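Open Afternoon at the Plomadton Automation Laboratory

In July the laboratory at Plomadton opened its doors to residents of Lulstead and the surrounding towns. I attended the second session, which began at 2 p.m. and was limited to 16 visitors. The program consisted of a short talk, a demonstration in simulation, and a period for questions.

The talk concerned Vullent, the software with which the laboratory rehearses its handling tasks before any equipment is switched on. The presenter explained that a task must be run 500 times in the simulated workroom before it is considered for the real one. The task selected for visitors had been run 3,582 times.

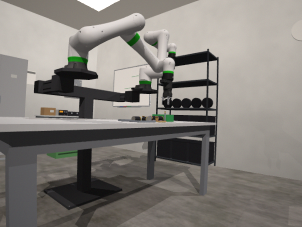
Dow

The simulated workroom was shown on a large screen at the front of the hall. Two white arms with green bands share one black overhead stand behind the worktable, and the small parts to be handled, among them dark cylinders and light-brown wooden blocks, are kept together on a gray tray. I had expected the arms to be placed at opposite ends of the table. Mounted side by side, they must be planned as a pair, and a good part of the demonstration was devoted to how one arm is kept folded while the other reaches.

Visitors were permitted to propose changes to the order of the work. One request, that the upright peg be moved first, was accepted and entered by the staff. The calculation took longer than expected, and the questions began while it was still under way. Most of these concerned cost and employment, and the answers on employment were rather brief.

Printed notes were available at the exit. Those who wish to attend a later session should apply to the Plomadton front office in writing and state whether step-free access is required. Parking is on the Lulstead side of the building.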